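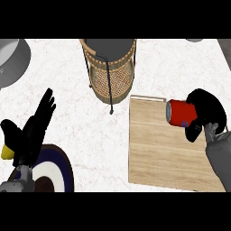 Figure 2. Simulated kitchen counter in Skedeck, seen from above. The right hand holds a red can over the cutting board while the left hand is open and empty.

4. The Student Project

4.1 Setting and tasks

The second half of our course is given over to a single long project, and we have come to think of it as the part where the course really happens. Students work in small teams, each with its own copy of the Skedeck simulator, and each team is asked to teach a two-armed robot to do a modest bit of kitchen tidying. We settled on kitchens after a happy accident in an earlier offering, when a team swapped the plain blocks we had given them for dishes and groceries and the whole lab drifted over to watch. Everybody has an opinion about where a can ought to go! That turned out to be worth a great deal in a room full of second-year students who had, for the most part, never programmed an arm before.

Figure 2 shows the sort of counter the teams work with. The marble top, the wooden board and the round plate with its navy-blue rim belong to the layout we call Hsu, one of 5 layouts the students may choose from, and it is the one we would suggest to any colleague who wants to try the project for themselves. There is a good stretch of open marble between the plate and the board, so a beginner can practise moving one arm without forever bumping into things, and there is enough lying about to make the planning interesting once both arms come into play.

In the first task, only the right hand is scored. The team must grasp the can, carry it to the cutting board and set it down upright, and a grasp with the can on its side, like the one in the figure, is perfectly acceptable so long as the team then works out how to turn it. Many of our students found this turn to be the hardest thing they did all term (and several told us, rather cheerfully, that it was also their favourite). The left hand may be parked wherever the team likes. In the second task the left hand has to help, and this is where the careful planners and the enthusiastic improvisers begin to part ways.

4.2 How the work was organized

Altogether 56 students took part, working through the project from April until the end of term. Teams recorded their own demonstrations with Flosbridge, the teleoperation tool described in Section 3, and then used those recordings to train a controller. We asked each team for 200 demonstrations of the first task. This sounded like a great many to the students, and in the early weeks we heard some good-natured groaning about it, but the recording sessions became quite sociable, with teammates trading places at the controls and offering each other advice that was not always asked for.

Each team also kept a logbook. We gave very little instruction on what should go into it, beyond asking that failures be written up with the same care as successes, and the results were wonderfully varied. One book was nearly all sketches of finger positions. Another was a running argument between two teammates over whether the arm should approach the can from the side or from above, and neither of them ever gave in, though their final controller did borrow something from both.

4.3 What we collected

At the end of the project we gathered the recordings, the trained controllers and the logbooks, and we invited every student to a short interview. We were pleased that 31 of them accepted. The interviews were loosely structured and centred on three matters: how the team divided up the work, what they did when a controller behaved in a way they had not expected, and whether they felt ready to move from the simulator to the Zinis arms in our teaching lab. The logbooks were read by two of us separately, and we met afterwards to compare notes and talk through the entries we had coded differently. Those conversations were often longer than we had planned for, and they shaped the themes presented in Section 5.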